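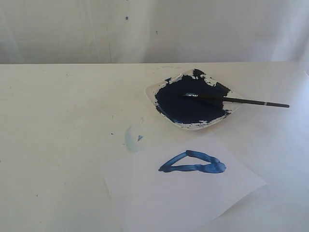 Vultden Retractable Side Screen

I get more email about the side screen than anything else we sell, so I've finally sat down to write a proper page for it. Grab a coffee, it runs a bit long.

The Vultden is a pull-out screen for the open side of a deck, porch or patio. It lives rolled up in a slim aluminum case that mounts to a wall or a solid post. You grab the handle, walk it across to the catch post, hook it on, and you've got shade and privacy from the neighbors until you let it back in. I've had one on my own deck since we built the first batch and I pull it out most evenings from spring on (the sun comes in right under the roof line at dinnertime and my wife was eating with sunglasses on).

Sizes

The case comes in two heights, 60 inches and 67 inches. The shorter one is what most people want if they mostly sit behind it. Go for the taller one if your deck is raised or the house next door looks down at you. Both pull out to a maximum of 12 feet. If your opening is wider than that, two units meeting in the middle work great, and I can sell you a shared catch post so you don't end up with a pair of them side by side.

Please measure at the top AND the bottom of the opening. Posts lean. Mine did!

Fabric

We offer two. Illum is the lighter weave. It lets a good amount of daylight through and you can still make out shapes in the yard, so it's my pick for a porch that's already on the dark side. Pap is the heavy one, tighter and much more private, and it holds up better where there's a lot of wind. The Pap roll is thicker, so the case is a little deeper too – check the drawing that comes with your quote if you're squeezing it in next to a door frame.

Either fabric can be hosed off. Use dish soap and a soft brush for bird mess and let it dry before you roll it up. I've seen what happens to one that was put away soaked in August and opened again three weeks later, and you don't want it.

Mounting

Everything you need for wood comes in the box. For brick or stucco you'll want different anchors, so tell me when you order and I'll swap them. The case weighs 28 pounds in the 60-inch size with Illum, and a bit more for the others. One person can hang it, two is nicer.

The catch post bolts to the deck. Bolt it through a joist or blocking, please, and don't trust deck boards by themselves. If you'd rather not have a post standing there all winter, ask for the Zandalov base. It's a flush socket with a cap, and the post lifts right out. It costs extra and I think it's worth it, but I'm the guy who trips over things.

Wind

Roll it in when it's gusty. The spring will cope with a normal breeze, but a screen this size is basically a sail, and the warranty doesn't cover storm damage. Imre Bodnár, who builds the spring units for us, asked me to add that you shouldn't let go of the handle and let it fly back. Walk it home. He's fixed enough bent handles.

Replacement parts

I keep handles, end caps, springs and both fabrics on the shelf. The part number for the standard handle is 1786 and it fits every Vultden screen we've made, old or new. Springs need to go in with the tension already set, so those are sold as a complete cartridge. Don't open the cartridge up.

Ordering

Send me your opening width, the height you're after, the fabric and what you're mounting to. A phone picture of the spot helps a lot. You'll get a quote back with a drawing, and I don't cut fabric until you've okayed the drawing. Case colors are white, sand and dark bronze.

Rostyslav Zakharchenko
Page updated 15/02/2025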